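Part 5: Setting up your keepsake box

OK, so you've cleaned everything and let it air out (if you skipped Part 4, go back, I'll wait). Now comes the fun bit! I wrote this section for people who own one watch they love and a little heap of small stuff that keeps getting knotted together, which was me until I started using a plain open box.

1. Pick a box with low sides and a light lining. I've tried the Dretik tray and a gift box I got with a Troditz order, and the gift box won – dark beads and black straps show up right away against white.

2. Lay a cloth or a piece of felt under the box before you start. Small charms roll, and a bare tabletop will send them straight to the floor.

3. Take out any leftover tissue paper and shake it over the cloth. I once threw away an earring back this way, so please shake it!

4. Get the watch ready. Run the strap through your fingers and look for grit in the holes and under the keepers. Wipe the case with a dry cloth, going into the ridges, and always lift it by the case.

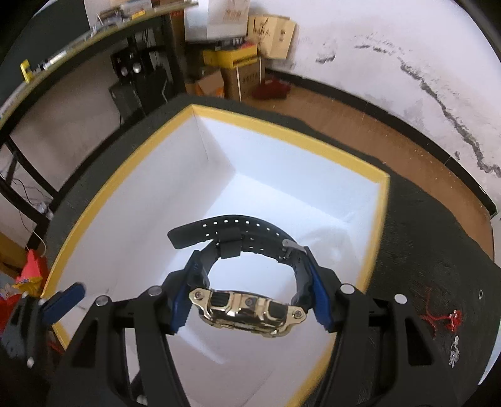
Fig. 1. Watch held by the case, strap free, buttons facing out.

CAUTION: Don't squeeze the side buttons while you're carrying the watch. On mine a long press wipes the alarm, and I've had to set it again more times than I'd like to admit.

5. Put the flat things in first. Bracelets go down as an open loop, not in a pile, and a small charm can sit inside the loop as long as it isn't under the beads. Leave a bit of white space on one side for the watch, then lower it in slowly with the strap curved the way it naturally wants to go.

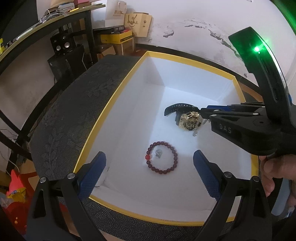

Once you're happy with where everything is, leave it alone for a day and see if you still like it. I moved my bracelet twice before it felt right, and both times it was only over by an inch or so.

Note: Thread and string stay out of the box. Wind them on a card (the Jorkia ones are fine, so is a cut-up cereal box) and keep them in a drawer. A loose string will find a charm overnight, I promise.

Note: If the lining in your box gets scuffed in a corner, a scrap of white felt covers it up nicely. No glue needed.

Next up is Part 6, where we get into labels and what to do with odd earrings. You'll want a pencil and some small envelopes for that one.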